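Passer au linge de table d'occasion

Depuis octobre dernier, je n'achète plus de nappes neuves. J'en avais deux, toutes les deux de chez Plitholm, et elles ont bouloché au bout d'un an. La troisième vient du dépôt-vente de Lastel et m'a coûté 8 euros. Elle est plus lourde, mieux ourlée, et elle tombe droit.

Le dépôt est au fond de la zone commerciale, derrière le garage Prantl. On y trouve surtout des draps et des torchons, les nappes sont en bas des étagères - il faut se baisser et tout déplier. Je regarde d'abord les coins, puis le milieu à contre-jour. Une tache de gras ancienne se voit mieux comme ça que posée sur un comptoir. 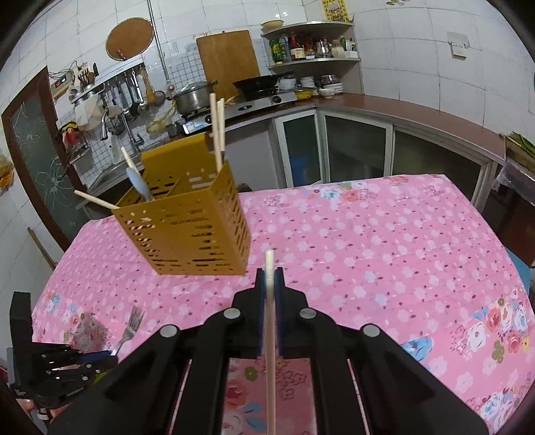 Publié le 25 août 2023 par l'auteur du blog - Rubrique : Maison - 12 commentaires

Pour les mesures, j'ai fait l'erreur une fois. Ma table avec rallonge fait 228 cm et j'avais pris une nappe de 240, ce qui ne laisse presque rien aux deux bouts. Il m'en fallait une de 296, trouvée plus tard au vide-grenier de Stasamard. Elle sert quand la famille vient, le reste du temps elle est pliée dans le buffet.

Côté lavage, trempage une nuit à l'eau froide avec du savon de Marseille, puis machine à 40. Les fleuris, je les lave à l'envers et je les sèche à l'ombre. Je repasse encore humide, en commençant par les bords.

Il me reste à trouver des serviettes assorties. Celles du dépôt sont vendues par quatre et il m'en faut six.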